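Buckley Hall — Kitchen and Event Room Walk-Through
November, done before the fall supper
Walked by: Ultan Fitzgerald
Comments added by: Gearóid Corrigan

Mark each line OK, FIX or N/A. Anything marked FIX needs a comment and initials. Leave the completed sheet in the binder by the side door.

ENTRY AND EXITS

1. Front doors open fully and close on their own — OK
2. Side door opens from inside without a key — OK
3. Exit signs lit — FIX
Comment: Sign over the side door flickers. Tube is fine, so it's probably the ballast. Dreden has the part on order. GC
4. Aisles to both exits clear — OK
5. Outside steps and rail — FIX
Comment: Rail is loose at the bottom post. I could move it with one hand. Tighten before the supper, and don't just tape it like last year. UF

FIRE SAFETY

6. Extinguishers hung, gauge in the green — OK
Comment: The kitchen one has been moved closer to the door and the old bracket is still on the wall. Take it off so people don't look for it there. GC
7. Extinguisher tags current — OK
8. Smoke alarms sound when tested — FIX
Comment: Coat room alarm gave a weak chirp. Battery changed, tested again, still weak. Replace the unit. UF
9. Range hood filters clean — FIX
Comment: Greasy on the left side. Soak overnight. Clatar comes for the duct itself and doesn't do filters unless we ask.
10. Curtains and drapes clear of heaters, burners and hot lamps — see comment

Comment on 10: This covers anything hung, including temporary panels put up for an event. Keep fabric well back from anything that heats, and check the label for a flame rating. If there's no label, treat it as unrated and don't put a warming tray on the table next to it. Ask whoever hung it before you move it.

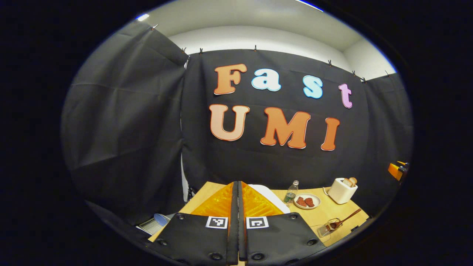
Item 10. Black curtain panels behind the table with the kitchen items.

Lower hems count too. A hem close to a tabletop is easy to drag across a hot plate, so check the corners as well as the back. — GC

ELECTRICAL

11. Cords free of cuts and tape — FIX
Comment: Threw out the brown extension cord. Do not bring it back in from the trash. UF
12. No power strip plugged into another power strip — OK
13. Outlets near the sink trip and reset — OK
14. Panel door closes, 3 feet clear in front — FIX
Comment: Folding chairs stacked there again. Moved them to the back hall.
15. Coffee urns on separate circuits — OK
Comment: Only if you use the outlets marked 2 and 6. Outlet 7 shares with the refrigerator.

FOOD AREA

16. Refrigerator at 40 degrees or below — OK
17. Hand sink has soap, paper towels and hot water — OK
18. Knives stored in the block or rack — OK
19. Trash cans have lids — FIX
Comment: One lid cracked. The Favville store carries the same can, so buy just the lid if they'll sell it. GC
20. Floor mats flat, no curled edges — OK

FIRST AID

21. Kit stocked — FIX
Comment: Out of burn gel and the large bandages. Scissors missing.
22. Emergency numbers posted by the phone — OK

Recheck all FIX lines before doors open. The rail and the coat room alarm come first. If either one is still open, call Ultan.

Questions about this sheet: see the Buckley Hall office | © Buckley Hall | Back to top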